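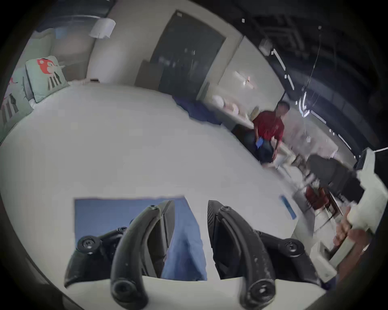

Posted by dalva_caldeira in Hand-Held Grippers – Good Practice, 9:40 am

Hello all, and thanks for the kind welcome last month! I'm writing the house rules for our cloth folding sessions at Gesetville and would love some opinions before October. My draft so far:

1. Both jaws open and clear of the cloth before a take starts. 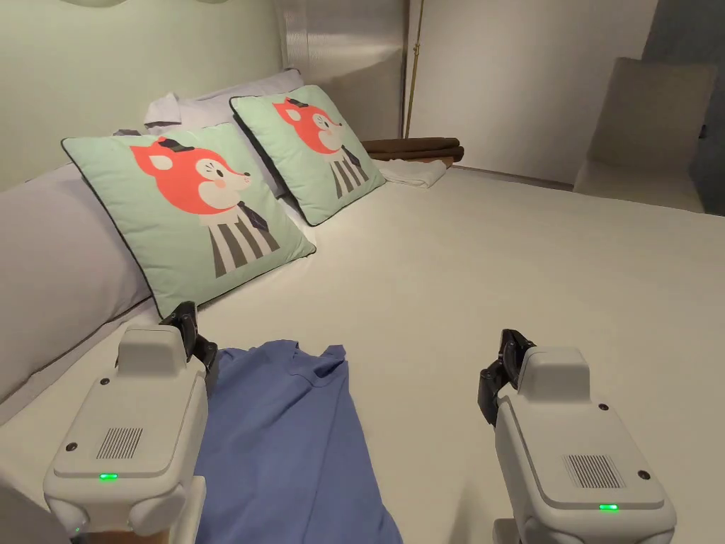

2. Check the light on each gripper. Green on both, or you don't begin.

3. Stop after 7 failed grasps and log the take as failed. Don't delete it.

4. Pillows and cushions stay put for the whole batch.

wkong replied:
Lovely list, but I'd argue with number 4. We froze everything at Pruva for over 1,500 takes and then had trouble the first time a cushion moved. Shift something small every batch and write it down – it takes a minute.

jussara_l replied:
I have to disagree with Woo-jin a little (sorry!). New people have enough on their minds with two grippers and a shirt. Let them get comfortable first, then start moving things.

wkong replied:
Fair, but "first" has a way of lasting all year.

dalva_caldeira replied:
You're both so helpful. What if cushions stay put for the first 4 batches per person, then move between batches and get logged?

jussara_l replied:
I could live with that. I'd still drop rule 3 to five grasps, my wrists ache just reading it.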